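4.2 Segmenting demonstrations

Our planner needs to know when the strip has been let go, and the gripper width signal was supposed to tell it. Woo-jin Pyo wrote the first detector in an afternoon. It found 517 release events in 434 demonstrations, each of which contains one release. We kept the plot for morale.

The trouble is that paper is thin. With a strip between the jaws, the measured width sits so close to fully closed that the threshold was mostly reporting noise — very promptly, to be fair. 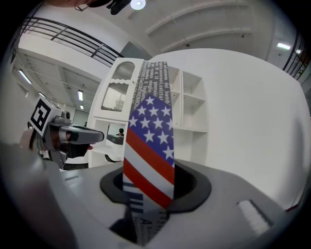

Figure 6. Printed strip at the collar, with the marker on the second gripper in view.

Seul-gi Joo replaced the threshold with a small classifier that reads the wrist image and the relative marker pose over a short window. It was trained on 3,000 hand-labelled windows, labelled by whoever had lost the previous argument about thresholds. Windows with no marker detection are passed to the planner as "unknown", a state it had not been written to accept. Adding that took longer than the training did.

The code is in the Horden repository under segment/. The old detector is still there, switched off by default.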